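Apuntes de Organización Doméstica, unidad 4: el doblado sobre la cama
Prof.ª Aurelia Dobre, Escuela de Oficios de Skesinville

Los manuales repiten que la prenda «bien doblada» ahorra espacio. ¿Cuánto? El de Haverford no lo dice, y el método Ivach promete mucho en 96 páginas sin medir un solo cajón. Conviene leerlos con lápiz.

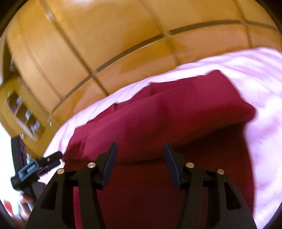

Lo que sí podemos comprobar en clase:

- Un pliegue hecho en el aire suele torcerse. Apoyad la tela antes de doblar.
- **Alisar con la palma** funciona en algodón; en punto grueso tengo mis dudas.
- Las capas interiores se arrugan sin que se note por fuera. Levantad la solapa y mirad.

Sobre la superficie de trabajo hay más opinión que pruebas. Se recomienda mesa, pero en casa casi todo el mundo dobla encima de la cama. Una colcha rosa acolchada, con una prenda roja encima y el armario de madera detrás, es un puesto de trabajo tan corriente como cualquiera.
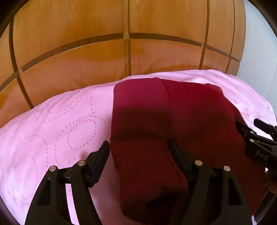
La objeción habitual es que el colchón cede. Cede, sí, pero no he visto ningún ensayo serio que compare resultados. El folleto de Zarklow habla de 15 segundos por prenda y no aclara qué prenda ni quién dobla.

**Para noviembre:** doblad la misma prenda en mesa y en cama, anotad el tiempo y medid el grosor final. Máximo 400 palabras. No acepto «queda mejor» como resultado.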